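Teaching an arm by remote: it copies my worst habits. More demos, or better ones?

Posted by marblecounter, Jul 28, 2021

So I've been trying to teach a small arm to pick up a plastic tube and set it back down standing up. I drive it with a second little arm, the one you hold and move around, and the follower copies me while everything gets saved. I'm up to 40 demos and I was feeling pretty good about it until I let the thing run by itself.

It gets to the tube fine. Then it stops, sort of hovers, wiggles left, wiggles right, and closes late. I know exactly where it got that from, too, because that's what I do! I can't judge the depth very well through the wrist view so I stop and fuss every single time.

Two things I'd love help with. Do I keep these demos and pile more on top, or toss them? And is the tube itself a bad choice? It's see-through pink with a frosted top and a much redder bottom, and I grab it down at the base. 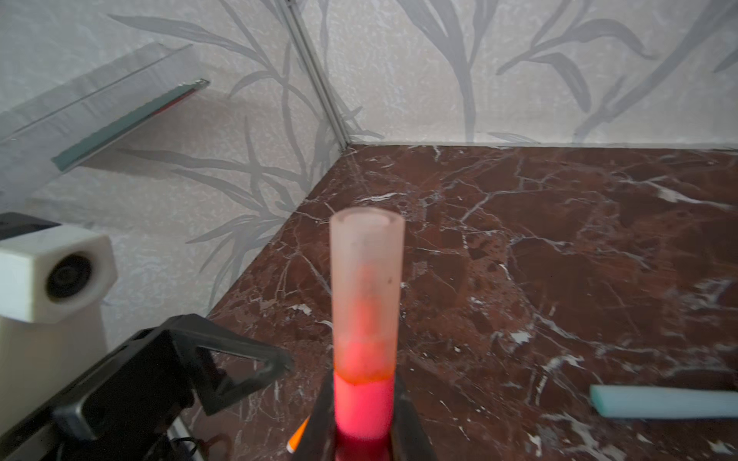 2 min read

The counter is dark red-brown marble with white veins all over it, if that matters. I'm using the Fendmont recorder with everything left on default (I haven't touched the frame rate or anything) and training on my own desktop overnight.

Posted by slowhands_ohio

Toss them. I know it hurts. I kept my first batch when I was doing a lid task and spent most of a December trying to drown the bad ones in good ones, and I ended up with 400 demos and an arm that still hesitated. Started over with a much smaller clean set and it was better the same evening.

What fixed my hovering was practicing with the recorder off. Do the grab over and over until it's boring, then hit record. Pick one approach, say straight in from the front at base height, and use it every time. Move the tube between demos, sure, but don't change your style of grabbing. If you fumble one, delete it right then, while you still remember which one it was.

Also check whether your recorder can trim pauses. The Prandar one can, under the export options. Careful though, you don't want to cut the little stop where the fingers close, or it'll learn to lift before it has hold of anything.

As for the tube, I'd leave it. The red end gives you plenty of color to go on. If you want to make life easier, put a plain sheet of paper down for the first set and bring the marble back once the grab is working.

Posted by Tuber9

more demos. i did 600 and it works great

Posted by kitchenrobotics

I'd go easy on the paper idea. I trained on a plain mat once and the arm was lost the minute I took the mat away, so I had to do a lot of it over. If the marble is where you want it to work, I'd record on the marble from the start.

The other thing I'd look at is your lighting. Clear and frosted plastic changes a lot when the light moves, and I was recording at night and testing in the morning like a dummy. Close the blinds, use the same lamp, and see if the wiggle shrinks before you delete anything. If it doesn't, then yeah, slowhands is right and I'd start fresh.

And add a second camera off to the side if you've got one! You said depth is your problem, and when you're looking from the wrist you can't really tell how far in the fingers are. Even if you never train on that view, put it up on a monitor while you drive. My pauses got way shorter that same day.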